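Category: Data Collection > Contributor Help

Frequently asked questions: home recordings for the Fornia set

What do you want me to record?
Chores, mostly the dull ones. Our model learns from people doing small jobs with their hands, seen from head height, and it has a bottomless appetite for boredom. Emptying, wiping, taking things apart and putting them back all count.

Can I sit on the floor?
Please do. Plenty of good clips come from down there.
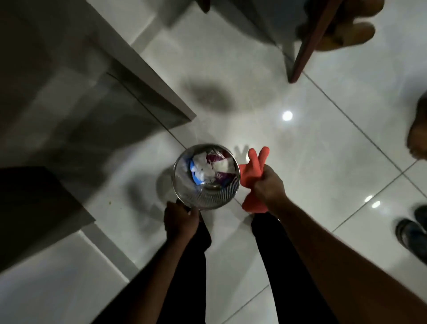

Both hands in view, bin and rabbit included.

How long should a clip be?
At least two minutes, and never more than seven. After that, attention wanders — ours, that is. The model never complains.

Does the room need to be tidy?
No. Furniture, shoes and other people's feet may stay where they are. A learner raised on spotless rooms is no use in yours.

What about shiny things and odd lighting?
We want those too. Polished metal over glossy tile, with reflections on the floor and flecks of light on the next surface, is the sort of clip Masson, our labeling tool, handles badly. Send it anyway. Keep your fingertips visible when you handle small parts.

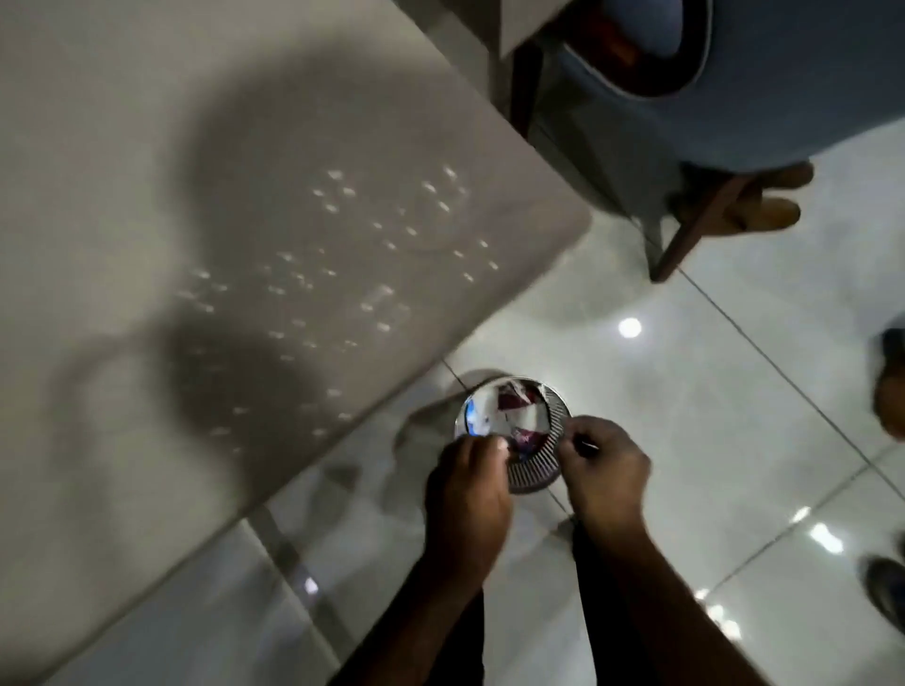 I fumbled. Should I start over?
Keep going. Bolik, the model we train, needs to see recoveries as well as triumphs, and it has plenty of its own fumbles to compare.

How many clips make a full set?
A set is 100. One contributor sent 104 and asked for the extra four back. We said no.

Recent in Contributor Help
Mounting the Vostetix headband
Why was my clip rejected?
Naming your tasks
Payment dates and other mysteries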